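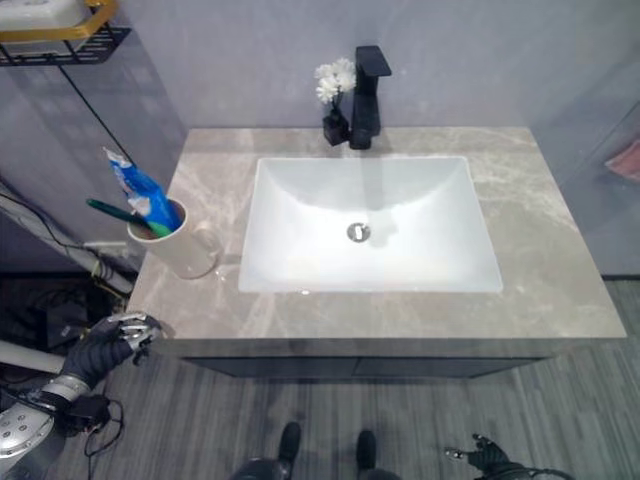 About Wulmont

Wulmont is a small company for small bathrooms. We reset, tidy and restock bathrooms in rented apartments, guest flats and short-stay places. Been at it long enough to have done around 700 of them, most no bigger than a closet.

How we started

Bethel Zeleke was managing three apartments for her aunt and spent every changeover scrubbing the same counters. Kitchens got the attention, bathrooms got the leftover ten minutes. Guests complained about the bathrooms. So she wrote a checklist, taped it inside a cabinet door, and handed it to Shivam Sisodia, who rewrote all of it. Still use his version, mostly. First paying customer was Tarar, a rental office two streets over, in November. They're still with us.

What we do

Sinks, counters, faucets, drains. Glass panels, shelves, mirrors. Everything comes off the counter, gets wiped, goes back where it was. Toothbrush and toothpaste in one cup, standing up, by the wall. Soap up on a shelf if there is a shelf. One thing on the counter that's only there to look nice, and fake flowers are fine. We like fake flowers. They don't drop petals in the basin and they dont need water.

Black faucets get a soft cloth and plain water, then dried right away. No scrub pads, please, not even the "gentle" kind. Stone-look counters the same, plus a second pass behind the faucet where toothpaste likes to hide. Drain stopper out, rinse, back in.

What we don't do

Plumbing. Wiring. Painting. If something leaks we'll tell you and leave it alone. Lensa Kassa keeps a list of people to call, ask her.

Who's here

Bethel Zeleke, owner, does the quotes
Shivam Sisodia, schedules and the checklist
Lensa Kassa, customers, keys, phone
Mesfin Adugna and Desta Berhe, on site most days

Supplies

Cloths washed in house. We carry spare cups, soap dishes and small vases, so if one gets chipped between guests we can swap it the same visit and put it on your bill. Tell us if you'd rather pick your own, plenty of people do.

Working with us

One bathroom or a whole building, both fine. Minimum is 3 visits. Keys are tagged by number, never by adress. Send Lensa the unit size, what the counter's made of if you know, and what day guests leave. She usually answers by the next morning.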